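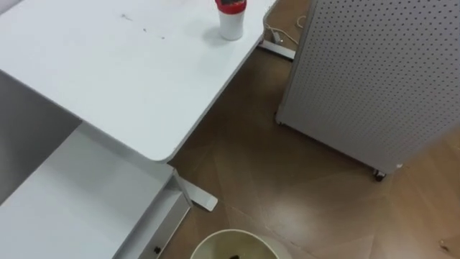
La altura del plano de trabajo

La altura fija de 72 a 75 centímetros, habitual en el mobiliario de oficina, procede de un compromiso de fabricación. Corresponde a un usuario de estatura media-alta, sentado y escribiendo a mano. Con teclado, el codo de una persona de 1,60 metros queda por debajo del tablero y el hombro se eleva para compensar.

Dilwyn Cadwaladr, ergónomo del estudio Bowen, revisó en febrero 254 puestos de la aseguradora Prorham. Midió la distancia vertical entre el codo y la superficie con el usuario en su postura habitual. Las desviaciones superiores a 3 centímetros se anotaron como corregibles mediante la silla, siempre que los pies siguieran apoyados; las restantes exigían intervenir sobre la mesa o añadir un reposapiés.

«La silla se regula una vez, el día de la entrega, y no se vuelve a tocar», señala Cadwaladr. Con las mesas elevables observó una conducta parecida: sin posiciones memorizadas, el tablero permanece a la altura en que lo dejó el montador.

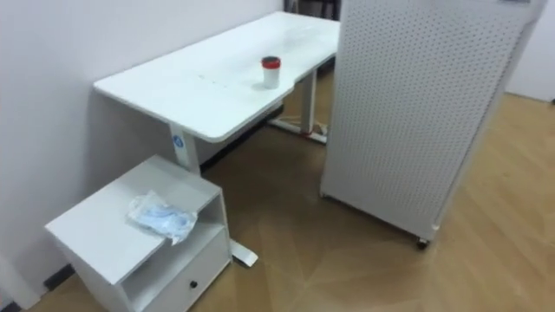

Mesa regulable de tablero blanco con rebaje curvo en el canto frontal.

El mecanismo condiciona el uso. La manivela es barata y no necesita toma de corriente, pero el cambio de postura se demora. Las columnas eléctricas del fabricante Feketti llevan 2 motores sincronizados y se ensayan a 4.000 ciclos con carga descentrada. El modelo Vavora, de un solo motor y eje de transmisión, pesa menos y acusa más la torsión en tableros largos.

Queda la cuestión del cableado. Un puesto elevable necesita holgura para todo el recorrido, medida en la posición más alta, y un punto de anclaje bajo el tablero. Bowen incluye ahora esa comprobación en el acta de montaje, junto a la altura de codo de cada usuario.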